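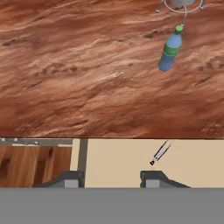 List archive | Previous by thread | Next by thread | Date index | Log in

Subject: Re: Sedgwick 91-day notes – the rollover question
From: Ryan Blackburn

On the rollover, Csenge Lengyel wrote:

> I have read the Sedgwick circular twice and I still can't see why anyone is
> worried. The old notes mature, the holders get new notes, and the coupon goes
> up a bit. If the company couldn't pay, the trustee would have told us. Cedis
> did the same thing last year and every holder was repaid at par. I think we
> should all tick the box and move on. Is there something I'm missing?

Csenge,

I think there is, though it may not change what you decide to do.

The Cedis case was different in one important way. Cedis had an undrawn bank line that covered the whole issue, so the rollover was a convenience. Anyone who wanted cash could have had it on the day. Sedgwick had a line too, but if you look at the notes to the last accounts it was cut in October, and what is left covers 20 per cent of the paper falling due. The circular doesn't mention this. It says the company "retains the support of its lenders", and that could mean almost anything.

Second, the trustee. The trustee acts when there is a default, or when enough holders instruct it to. It has no duty to write to us because it thinks a default is likely. I held some Skusitov paper when that went wrong and the first letter from the trustee came after the missed payment.

Third, look at the ranking. The existing notes are senior unsecured. The new ones are described as senior too, but clause 4 lets the company grant security to "any replacement working capital facility" without asking noteholders. If a new bank comes in, it will want a charge over the Sustham site, and that is the only asset worth much. We would then be behind it. The higher coupon is what we are being paid for that, and it isn't a lot.

None of this means Sedgwick is about to fail. Trading seems all right and they have cut the dividend, which I was glad to see. My guess is that most holders will roll and the company will get through the winter. But a 91-day note is supposed to be somewhere to keep money you may need back, and once you have rolled it twice it starts to look like long-term lending at a short-term rate.

What I have done is roll half and ask for repayment on the rest. If you want to do the same, the form allows it, but you have to fill in box 2 with the nominal amount. Leaving it blank counts as accepting in full. Your broker's cut-off will probably be earlier than the date in the circular, so ring them first.

Mercy asked off-list whether there is a minimum holding after a partial repayment. I couldn't find one in the terms, but I have written to the registrar and will post the reply when I get it.

Ryan

Comments

Yichen Tang
Thanks for the point on clause 4. I had read it as only covering the existing bank. Does the cap on total borrowing still apply?

Ryan Blackburn
Yes, the cap carries over from the old terms. It is set as a multiple of net assets though, and those include the Sustham valuation, so I wouldn't lean on it.

Mercy Obura
My broker wants the form by noon, two days ahead of the circular. Worth checking yours.

Jamie Tindall
Rolled the lot. The coupon is fine by me and I don't need the cash before spring – but I'd missed the bit about the bank line.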